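How much table-top kit do we need to budget for before the arm arrives?

Asked by Vanderleia Sampaio in Small Automation, Buying and Planning

I run a small training room in Sutstead where we teach people to set up table-top robot arms for shop and kitchen counter jobs. We have one arm with a two-finger gripper and a wrist camera on order. The arm is paid for, so please don't talk me out of it. What I have left is 2000 for everything else, and that has to cover the things the arm will pick up, the things it will pick them out of, and whatever spares I ought to have in the cupboard.

The first course is in August. Two jobs are on the plan. One is restocking and tidying a snack counter, the other is putting a snack on a tray next to a small oven. I visited another training room to see how they had laid theirs out and came home with two pictures.

The snack counter is the one I am more worried about.

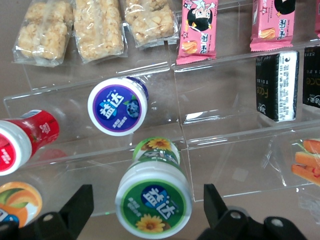

Wrist view of the snack rack, gripper over the green-labelled gum bottle.

I have a quote from Lopes for a clear stepped rack with dividers, and it comes to 567 with delivery. That seems a great deal for some bent plastic. My colleague thinks we could do the same with cardboard boxes cut down to size and spend the money on a second set of fingers.

So, three things I would like to know. Is a proper clear rack worth it for teaching? Do I buy real groceries or plastic copies? And how much should I hold back for things that break?

I have read the older threads on here but most are about factory cells with guarding and conveyors, and the prices in them are no use to me.

Fitzgerald Dvorak replied

I plan equipment for a college workshop and have done this twice, once badly. I'll take your points in order.

The rack. Buy a clear one if the job you are teaching is a shop counter, because clear plastic is what your trainees will meet when they go out to do it. It gives reflections, and a camera close to it will pick up white streaks along the edges, as your first picture shows. If people only practise with cardboard they will think the vision part is easy, then they will get to a customer's counter and be stuck. That said, 567 is too much. Shop-fitting suppliers sell the same sort of thing to newsagents and chemists. Ask for a display stand and don't mention robots. Check that the dividers lift out, and measure the narrowest compartment against your gripper with the fingers open before you order. I didn't do that the first time and we had a whole tier we could only reach with the fingers nearly shut.

Also ask how the stand is held to the table. Ours slid. We now clamp a strip of wood along the back.

The goods. Real ones, for the most part. Round bottles lying on their sides, crinkly film and flat packets with crimped ends are all different problems for two fingers, and plastic copies don't behave like any of them. Buy several of each line and keep the rest shut in a box. Packets that have been squeezed all week look nothing like new ones, and your trained model may care about that even if you don't. Put a line in the budget for replacing them every course. We allow 80 a course and have not yet gone over it.

The exception is anything fresh. Get a model sandwich, or you will be making one every morning.

Breakages. You will break fingers before you break anything else. Order the second set now, with the arm, as delivery on their own took far longer for us. Then keep a fifth of your money unspent until the first course has finished. I know that feels like a lot when there are things you want.

One more thing that was missing from my first plan was the table. Get a matt one in a dull colour. We had a glossy white bench and ended up covering it.

Iolanda Frota replied

cheap rack, real food, spend the rest on lighting. Seriously the lights matter more than all of it. We use two panels from Gronetti and never touch the blinds now.

Joaquín Jara replied

I agree with most of what Fitzgerald wrote but would be firmer about the oven job, which you hardly mention and which could eat your money.

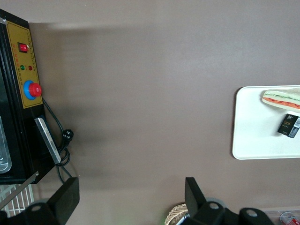 The oven side of the table, with the tray over on the right.

Look at how much of the table an appliance takes up, then think about what else has to go there. An oven on the left, a tray on the right and a rack somewhere as well is a lot for one small arm to reach. Before you buy anything, mark out the arm's reach on the floor with tape and put boxes down where each thing will stand. It costs you an afternoon. When we did it we found the tray had to come in by a hand's width, and that changed which table we bought.

My other points, in no special order:

Choose an oven with a plain bar handle and a big knob. Small flush buttons are miserable with two fingers. Second-hand is fine if you never intend to heat it. We took ours out of use for heating altogether and wrote that on the lid of the kit box, so the person doing the risk assessment had one less thing to ask about.

Allow for the power cord. Keep it coiled and tied down where the arm doesn't travel. If the oven is not going to be switched on, ask your electrician whether the plug can come off. Ours said yes.

Fix the oven to the table. When the arm pulls on the handle, a light appliance comes along with it. Brackets and rubber feet were very little money.

Buy two trays that match. When one cracks or goes home in somebody's bag you don't want to be changing the set-up halfway through a course.

If it were my 2000 I would do the snack counter in August and leave the oven for the next course. You'd be buying for one job, you would find out how quickly you get through packets, and whatever you had held back could go on the oven. Trying to open with both is how we ended up with a cupboard of things from Aken that were never taken out of the wrapping.

I do disagree with Fitzgerald about the model sandwich. The cheap foam ones squash under the gripper and then spring back, and people learn to grip far too hard. If you can find a firm one, fine. Otherwise use a boxed item on the tray for the first few sessions.

Vanderleia Sampaio commented

Thank you, all three of you. I rang a shop-fitter this morning and they have a stand with lift-out dividers for a good deal less than the Lopes one. I am waiting for the compartment widths before I say yes. The second set of fingers is going on the arm order.

I hadn't thought of taping out the reach. I'll do that before deciding on the oven — the table is already here, so if it doesn't fit I'd sooner know now. Joaquín, were your brackets screwed through the table top or clamped? Ours is rented with the room and I can't drill it.

Joaquín Jara commented

Screwed, but clamps on a board under the oven feet would do. Put the board down first and fix the oven to that. Make it deep enough that the clamps sit behind the oven, away from the handle side.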